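What I Learned About Hanging Pictures at the Robot Open Day

Household tips from the August open day at Simard, upstairs hall, Marden

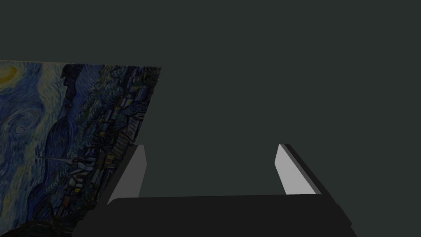
Before you touch the wall

I went to see machines and came home with a page of notes on hanging canvas prints, which I did not expect at all! Rosaire Leclerc ran the picture handling demo, all of it simulated and up on the big screen, and he was happy to stop and talk to anyone with a crooked frame at home (me, for one). The Starry Night was the print he used. It's a great choice for practice, by the way, with that moon and steeple to tell you which way is up.

Wash and dry your hands first. Skin oil shows on a dark painted edge faster than you'd think.

Clear the floor where you'll be standing. If you're carrying something wide you can't see your own feet.

Picking up a canvas

Hold it by the wooden bars at the sides and never by the middle of the cloth. A thumb pushed into the back leaves a bump, and on a cheap print that bump may stay.

Open your hands wider than you need and close them slowly. Rosaire kept coming back to this one, with the gripper fingers wide apart on the screen and the canvas off to one side. Line up first, squeeze second. I've tried it since with baking dishes and it works beautifully there too.

Carry big prints upright, with the picture side toward you. Doorknobs are the enemy.

Getting it straight

For a canvas 32 inches wide, use 2 hooks and set them a third of the way in from each side. One hook in the center will do for a small print, but a door that slams will tip it sooner or later.

Put painter's tape on the wall, mark your holes on the tape, and check the marks with a level before you drill. Peel the tape off afterward and the pencil goes with it.

Stick a felt dot on each bottom corner. They save the paint and they keep the thing from sliding around.

Step back to the far side of the room before you call it done. Then sit down and look again, especially if it's going over a couch.

If you go next year

The afternoon talk by Réjean Bouchard fills up, so get there early and grab an aisle seat. He spends a good long while on grip pressure and takes every question, even mine about wine glasses (hold the stem low, set the base down flat). Parking is on the Rurnham side and the walk over is short. Bring a notebook, and wear flat shoes for the stairs!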